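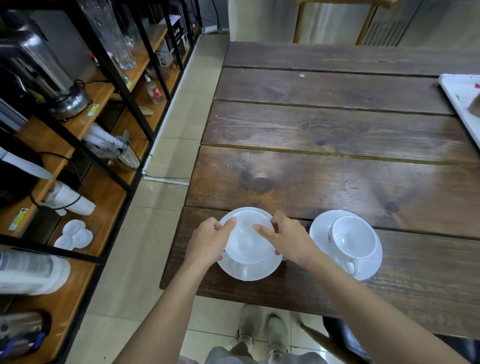 Can I get the loyalty points back on an order that was refunded after the table was closed?
Points are restored overnight if the refund was made against the original receipt. A refund keyed in by hand has no receipt attached, and the points have to be added manually by support.

Ticket 1465
Product: Amby point of sale, loyalty module
Site: Pellegrini, Lorkberg
Opened by: Ada Orlandini
Assigned to: Gerardo Grasso
Priority: normal
Status: closed

Ada Orlandini, 9:12
A regular customer paid for lunch on Wednesday, table 3, and was charged twice. I refunded the second charge the same afternoon. The card refund went through but her points balance is still short. She had used points for part of the bill, and they were taken both times. I waited a night like the help page says. No change.

Gerardo Grasso, 9:40
Thanks, Ada. Please send the receipt number for the refund and tell me which button you used, Refund Receipt or Open Refund. Don't run the refund again.

Ada Orlandini, 10:05
Receipt 1699. I used Open Refund. The other button was gray.

Gerardo Grasso, 10:31
Found it. Refund Receipt goes gray when the till has lost its link to the back office. Your log shows the front till offline from 1:50 to 2:35 that afternoon. The sale synced later, but the refund was stored with no parent receipt, so the loyalty module skipped it.

Steps so far:
Matched the refund to receipt 1699 by amount and card.
Linked the two records in the back office – this worked.
Ran the points job by hand. It stopped with error 1079, customer record locked.

Gerardo Grasso, 11:18
Error 1079 means the customer card is open on another device. Is anyone signed in to the tablet upstairs?

Ada Orlandini, 11:26
Yes, Gianni Fontana was still signed in from last night with her card open. Signed him out now.

Gerardo Grasso, 11:34
Ran the job again and it finished with no errors. Please check the balance on your side.

Ada Orlandini, 11:41
Balance is right now. Could this happen again?

Gerardo Grasso, 11:58
It can if the link drops again. If Refund Receipt is gray, check the network icon at the top of the till. When it is red, wait for it to turn green before refunding. I have also set the tablet to sign out after 15 minutes idle – tell me if that is too short for the evening shift.

Internal note, Ermanno Martinelli
Same fault reported by Grerby last month. Added to the known issues list. The gray button needs a message saying why it is off.

Closed by Gerardo Grasso, 2:20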